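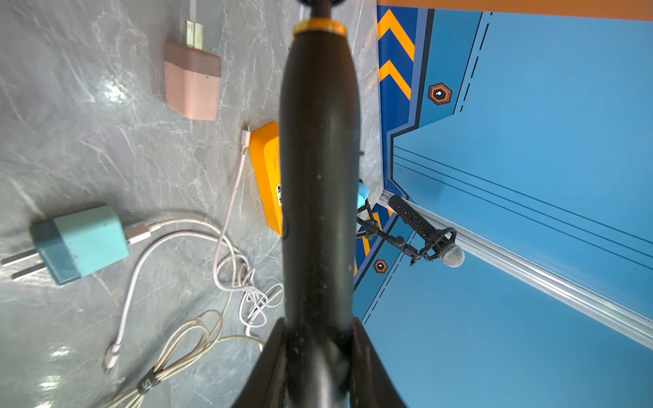 Department of Unclaimed Articles, Wunport Municipal Ferry Terminal

Staff Fiction Pages

The Matter of Entry 43

The following account is submitted to the Registrar in accordance with the standing instruction that any entry remaining open at the end of December be explained in writing, in not more than 600 words. The author regrets that she has been unable to observe the limit.

Entry 43 was received from the Trokis night boat at ten minutes to six in the morning. It was handed over by the purser in a canvas bag and described on the vessel's own slip as "leads, etc." The Department does not accept "etc." as a description. The purser was asked to amend the slip and declined on the ground that the boat was due out again. The bag was accordingly signed for under protest and its contents were laid out on the marbled surface for examination.

They were found to consist of a quantity of charging equipment, the cords of which had become tangled, together with two further articles of another character. Among the chargers were one in pink and one in teal. A white cable was plugged into the teal charger and went from there into the tangle, and at that point the examination became difficult.

It should be explained for the benefit of the incoming Registrar that an entry is a single thing. One umbrella is one entry. A pair of gloves is one entry, provided that both are present. Articles of different kinds arriving in one bag are to be separated and given a number each, so that an owner may claim his own property without being handed another person's. Under Rule 12, however, articles that are joined together on receipt are to be kept joined until ownership has been established. The rule was written after a dispute concerning a dog lead and a dog.

The author took the view that a tangle is a form of joining. Her predecessor, when consulted by telephone, took the view that it is not, and that she should find herself a quiet afternoon and get on with it. The matter was left there and the whole was entered under one number.

The first claimant presented himself at the counter nine days later. He gave his name as Miłosz Sowa and his address as Cieślak Street, over the chandler's. He was asked to describe the article he had lost.

He said that it was a charger. He was asked for the colour. He said that it was teal, or what his sister called teal; he had always called it green. The form was completed with "teal (green)". He was asked whether there was anything else in the bag that he wished to claim, and he replied, after some time, that there was not.

The author drew his attention to the pink charger. It is not the practice of the Department to lead a claimant, and she records the lapse here so that it may be dealt with. Mr Sowa said that he knew the pink one very well. It was his sister's. She had bought the two together at the Madetti arcade when they began travelling to fairs and village halls with their programme, in order that there should be no argument over which was whose. There had been arguments all the same, although chiefly about other things.

He was informed that a member of the same household may collect on behalf of another. He said that they were no longer the same household.

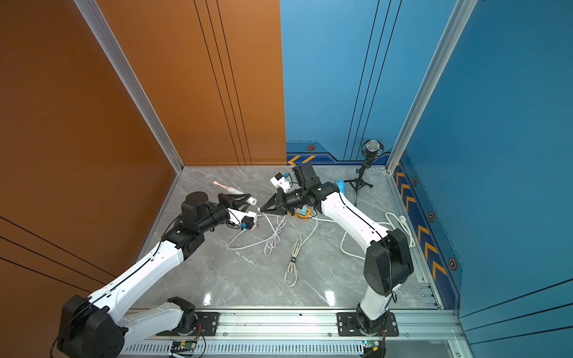
Mr Sowa was then advised of the position under Rule 12. He could not be given the teal charger while its cable was joined to the remainder, and he could not be given the remainder without a claim to it. He asked how long it would take to undo. The author was obliged to say that no officer was at present assigned to undoing.

He enquired whether he might sit down. There is a bench for the public opposite the counter and he was directed to it. He remained until the office closed, and was courteous throughout.

The retention period for electrical goods is 20 days. On the day following Mr Sowa's visit the author wrote to the sister at the only address he had been able to supply, a guest house on the Trokis side, setting out the facts and enclosing the usual form. The letter was in the customary wording, except that the phrase "your article" was altered to "the pink one", as being clearer. No reply was received during the first week. The ferry was cancelled on account of the wind on several of those days, and the Department makes no inference.

Mr Sowa returned in the meantime. He had recalled that there should be two other articles in the bag, and he wished them noted even if he could not have them. He was able to describe the first exactly: a black microphone on a little stand with three legs, with a silver mesh head held in a ring. It agreed with the contents in every particular. It had been bought with the money from their first season, and he and his sister had sat on either side of it in a great many cold rooms, asking elderly people what they remembered about the harbour before the new wall.

The second article he could not describe at all. He said only that it was light blue and that his sister would never tell anyone what it was for. The author confirmed that a light-blue object was held, cylindrical in form and resembling a hand-held microphone. She had been unable to put a better word to it and had left the relevant box in pencil. Mr Sowa appeared to find this satisfactory.

He asked whether he might be permitted to look at the things. Viewing is allowed between two and four, in the presence of an officer. He looked at them for a quarter of an hour. He did not touch them, having read the notice. At one point he remarked that the knot was his sister's doing, as she had never in her life wound up a cable, and that he had followed her from hall to hall for years winding them up behind her. He then said that on the last crossing he had decided not to, and that he supposed this was the result.

The author replied that the Department could not enter a cause.

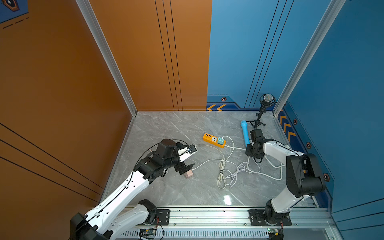

With four days of the period remaining, the form came back from Trokis. It had been filled in with great firmness, in capitals. Under "Description of article" the sister had written PINK ONE, AS YOU SAY. Under "Other articles claimed" she had written MICROPHONE IS HIS IF HE WANTS IT. Under "Remarks", a section that claimants generally leave blank, she had asked whether he had been wearing a scarf.

There is no provision for answering a question put in the remarks section. The author consulted the manual on this point and found that there is equally no provision against it. She wrote on the Department's paper that Mr Sowa had worn a scarf on each occasion, a brown one, and that the office was open until half past five.

Both claims having now been received, Rule 12 ceased to apply and the tangle could lawfully be undone. The author put the matter down for the following afternoon and notified both parties that they were entitled to attend. Notice of this kind is given as a courtesy. It is not usual for anyone to come.

Mr Sowa arrived at two. He had brought a paper bag of buns, and was told that food could not be consumed at the viewing counter, and put it under the bench. The afternoon boat berthed at twenty past. At half past two a woman in a wet raincoat came in, signed the visitors' book without looking at it and stood beside him at the counter.

Neither spoke for some minutes. The author began upon the cords. She had got as far as the first loop when the sister observed that it would go quicker if somebody held the other end, and Mr Sowa said that he had been saying so since the Madetti hall. The author reminded them of the notice. She was then called to the telephone, which was at the far end of the office, and she is unable to state what took place in her absence. The call was a long one. It concerned a bicycle.

On her return she found the cables wound and secured, some of them very neatly and others in a manner that she can only describe as a heap with a band round it. The paper bag was on the counter and contained no buns.

The teal charger was signed for by Mr Sowa and the pink by his sister. The microphone gave more trouble, as each of them now maintained that it was the other's. The form has space for one signature and they were not prepared to agree whose it should be. It was pointed out to them that an article belonging to two persons may be released to either if both are leaving by the same door. They considered this and asked the time of the evening boat.

There remains the light-blue object. The author enquired of the sister, purely for the completion of the register, what it was. She leaned across the counter and told her. She then asked that it should not be written down, and the author, having given the matter proper consideration, undertook that it would not be.

The object was released with the rest. The box in question is still in pencil, and for that reason alone Entry 43 is returned as open. The author does not propose to take any further steps, and will answer to the Registrar for it in the new year.

Mayuree Prasertsri
Deputy Keeper of the Register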